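Why I've stopped reading movie trailers' comment sections, and other thoughts on long heist films

So I finally saw Skorura, the one with the vault under the ferry terminal, and I came out of the theater grumpy in a way I hadn't expected. I liked it! I liked most of it, anyway. But it runs close to two and a half hours, and I swear the good movie inside it is 90 minutes long.

My friend Myrto Sotiropoulos loves this stuff long. She says a caper needs time to breathe, that you can't care about a safecracker you met ten minutes ago. Fair enough, but I cared about Dervishi (the old forger, easily the best part) the second he walked in and stole a sandwich. One line of dialogue and I was on his side for the whole trip.

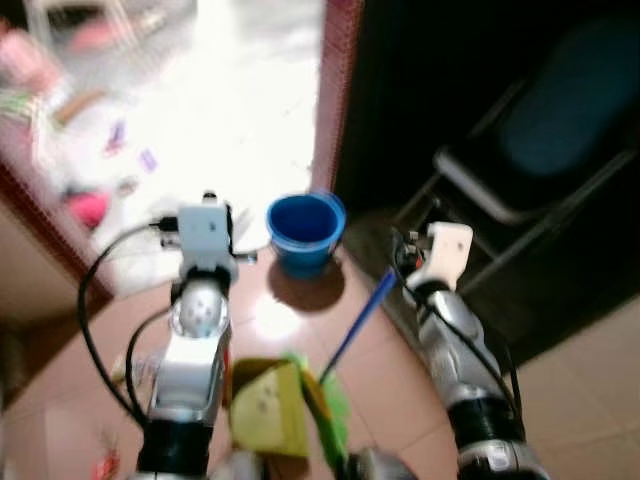
A doorway with the light pouring in.

What gets me is the recruiting section. You know the one. The boss drives all over the place collecting the crew, and every one of them has quit the business, and every one of them says no and then says yes. In Skorura that takes 30 minutes. I timed it on the second viewing (yes, I went back, don't judge me). Radka Kos directed it, and her first movie, Witis, got the whole gang into one kitchen before the opening credits were over. I still don't know how they all met and I have never once cared. 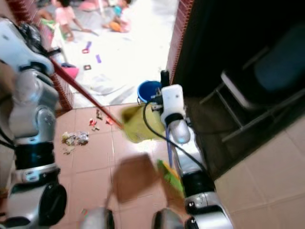

3 min read

I think the trouble started with streaming, where a crime story gets eight episodes and everybody needs a sad childhood. Now the theater versions want to feel just as big. Lumturie Babić plays the driver, and she's terrific behind the wheel, funny and a little scary, and then the movie parks her for a long flashback about her brother that never comes up again. Never! I kept waiting for the brother to show up at the harbor with a boat or something. Nope.

And the twist. I won't spoil it, except to say that it gets explained three times, once by Gorazd Tomić's detective, who is supposed to be smart, and who tells the whole thing out loud to a man who was there. The audience I saw it with had it figured out already. A guy behind me said the answer before the detective did, and he got a laugh.
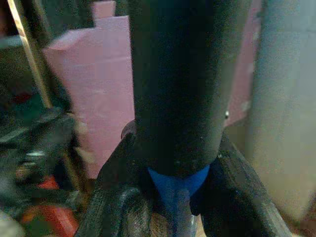 Compare that with the last scene of Witis, where two people look at a parked van and one of them starts to smile, and then it just cuts to black. I remember walking home arguing with my sister over what the smile meant. We still don't agree, and it's been years.

I do want Kos to keep making these. The ferry chase is the best thing I've seen in a theater since March, and the score is so good that I've been humming it while I do the dishes. There's already talk of a sequel, with Dervishi in the lead this time. Give him a sandwich and a locked door and I'll buy a ticket on opening night, but please, somebody hide the flashbacks.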